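# How Does a Robot Pick Up a Box?

Hi, I'm Wenceslao Trujillo, and I get to try out robot kits and then tell kids what they do. Best job in Puvville, if you ask me!

This month it's the Lamero gripper kit. A gripper is a robot's hand, only it doesn't look much like yours. You have five fingers that bend in lots of places. The Lamero has two, and they open and close like a pair of kitchen tongs.

So how can two fingers lift a whole box? Try it yourself. Find an empty shoebox and pinch the edge between your thumb and one finger. Now lift. Did the far end dip down? That's because most of the box is hanging out there in the air, and gravity is pulling on it. Your fingers have to squeeze hard enough to stop it from slipping. A robot has the same problem.

The trick is grip - the rubbing between two surfaces that makes it hard for them to slide. Grip is why you can run in sneakers and fall over in socks (I've tested this one too, by accident). The fingers in the Lamero kit have pads on them for the same reason your sneakers have soles.

There's a little camera close to the fingers as well. Imagine having an eye on your wrist! When you reach behind the couch for a lost marble, you can't see what your hand is doing. A robot with a wrist camera gets a close-up view of whatever it's grabbing.

Now for my opinions. The kit comes with 76 parts and a guide that's 10 pages long, and I wish the guide were longer. Page four made me groan out loud. The practice cards are great, though, and my favorite is the one where you teach the gripper to hold a paper cup without crushing it. It's harder than the box! Too much squeeze and the cup folds up, too little and it drops.

It's a big kit, so it's better for a classroom or a club than for your bedroom. Ask a grown-up before you plug anything in, and keep your own fingers away from the robot's.
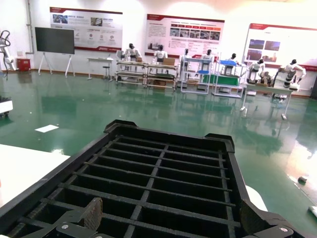

*Two gripper fingers holding a black crate by its near edge.*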